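Workshop > Grippers > Comparing two fingers with a wrist camera

Comparing two gripper fingers on a bottle and a button

11 May 2023
34 comments · 376 shares

If you have two sets of fingers for the same arm and can't decide which to keep on, a short side-by-side test will teach you more than an evening of reading spec sheets. I did it last week with the Itier fingers (smooth pads, a bit bendy) and the Fasa fingers (stiff, with teeth), and I enjoyed it so much that I wrote the whole thing down. You can do it in an afternoon, and most of that is waiting for the arm to go back to its start pose!

What you need

An arm with a parallel gripper, both sets of fingers, a small camera on the wrist, a bottle of water and a big push button. Any bottle will do as long as the plastic gives a little when you squeeze it. I ran everything from the Zeleke controller, but the steps are the same on any controller that lets you set closing force and speed separately. For looking through the recordings afterwards I use Fotora, mainly for its frame-by-frame stepping.

Step 1. Lay out the table

Cover the table in something plain and pale, and hang something dark at the back. Clear plastic is a pain for cameras, and the dark cloth does wonders for the outline of the bottle. Mark your positions with tape so that you can put things back in the same place after each try. Keep the bottle and the button close enough together that the arm has to be careful with one while it goes for the other - this is where the differences between fingers really show up.

Step 2. Check the wrist view before you move anything

Bring the arm in slowly and stop short of the objects. Look at the live picture and ask yourself whether you can see at least one fingertip and the whole of the button. You don't need all of the bottle. The label and the base are plenty to line up on, and a busy label gives you lots of detail to focus with.
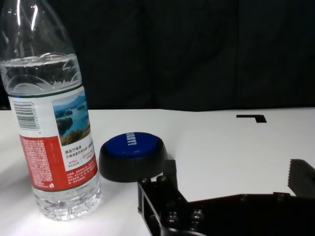 Wrist camera view with the toothed fingers on, bottle to the left and the blue button beside it.

Watch for glare. If the base of the bottle sits in a bright patch, turn the nearest lamp away or bounce it off a wall. Then lock the exposure. If you leave it on automatic, the brightness will jump every time the black gripper fills more of the picture, and your recordings will be miserable to compare.

Step 3. The button

Start here, as it's the kinder of the two. Close the fingers, come in from straight above and press down slowly until the button clicks, then lift off. Do the same again with the target shifted a finger's width to each side. You're looking for how far off centre you can be before the tips slide down the dome. The Itier pads forgave quite a lot. The Fasa tips were fine in the middle and skated off near the rim, which surprised me, as I'd expected the teeth to help.

Step 4. The bottle

Open wide, come in level with the label and close at your lowest force. Raise the arm 100 mm, hold, lower it and let go. If the bottle slips, put the force up one notch and try again. Write down the first setting that holds, and the first one that dents the plastic. The gap between those two numbers is your working range, and I think it's the most useful thing you'll learn all day.

With the Itier fingers my range was lovely and wide. The Fasa fingers held at a lower force (the teeth catch on the ribs) but the dents came much sooner too. Keep the lid on tight, and keep the controller off the table!

Step 5. Swap and repeat

Change the fingers, run your zeroing routine again and go back to step 2. Please don't skip the zeroing. I did in March and spent a whole evening blaming a perfectly good set of pads for closing 700 microns off centre.

Step 6. Look at the recordings side by side

Line the two clips up at the moment of first contact and step through them together. Check whether both fingers touch at the same time, or whether one pushes the bottle across to the other. Mine did that with both sets, so the fault was in my approach path, and I'd never have spotted it at full speed.

I've left the Itier fingers on for now. The Fasa set goes back on when I get to cardboard boxes, where I have high hopes for those teeth.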